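Swapping fresh herbs for dried in an old lentil recipe

I have an old recipe for lentils with chestnuts that calls for a handful of fresh mint and some rue. I can get the mint but only dried, and no rue at all. How much dried do I use for 40 people? The recipe feeds 7.
Posted by Dalow, Jan 15, 2026 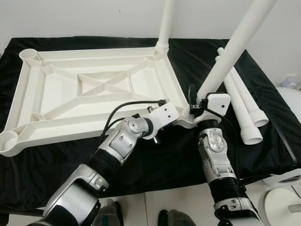

Rolstead
Use a third of the fresh amount when the mint is dried. Multiply the rest by six, but go easy on the vinegar and pepper — those build up fast in a big pot. Leave out the rue. It is bitter and some people react badly to it.

Yupanqui
I cooked this in June for 14. Add the dried mint with the honey, not at the end, or it tastes dusty. For a bitter note I put in a few chopped celery leaves.

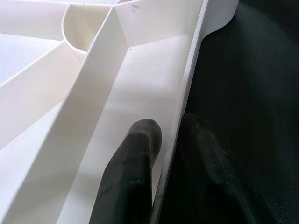

The chestnuts can be the vacuum-packed kind. Mash half of them and stir them in last — the lentils thicken a lot as they cool, so keep back a cup of the cooking water.

Ekix
just use parsley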